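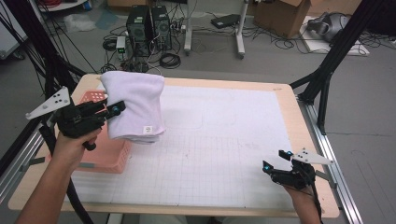 So the laundromat on Wegener Street is finally coming back, and I am way more excited about this than a grown adult should be!

If you're new to Trundden, the old place shut its doors after a pipe burst under the back row of dryers, and since then the closest coin laundry has been an 18-minute bus ride away (longer if you miss the one by the library, and I always miss the one by the library). I've been washing towels in my bathtub. My downstairs neighbors have opinions about it.

The new owner is Gilles Hoarau, who used to run the dry cleaner over by the post office. I caught him on the sidewalk with a tape measure and he was nice enough to talk for a bit. The plan is to open in May under the name Stikitano, which was his grandmother's word for a clean shirt, or possibly for a stubborn child. He told it to me both ways.

The town approved the permit at the last meeting. There was a petition too, with 314 signatures, mine included, and a couple of people stood up and talked about hauling comforters on the bus in January. The only real argument was over closing time. Gilles wanted midnight, the folks in the apartments upstairs wanted nine, and they settled on ten thirty.

Prices aren't final, but he's hoping to keep a regular wash under four dollars. You'll be able to pay with coins or a card, thank goodness. There will also be a drop-off service where they wash and fold everything for you, and I already know I'm going to spend too much money on that.
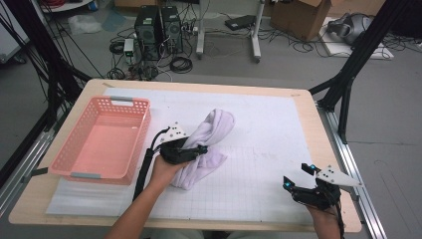
What about the old lost and found?

I asked! Gilles found a whole closet of stuff when he got the keys, mostly single socks, plus a very nice plaid blanket and a kid's karate belt. If you left something there before the flood, stop by any morning before ten and knock on the side door. Whatever's still there when they open goes to the thrift store on Ristis Avenue.

He's hiring for evenings too, so if you know a teenager who can fold a fitted sheet, send them over. I can't do it myself or I'd apply.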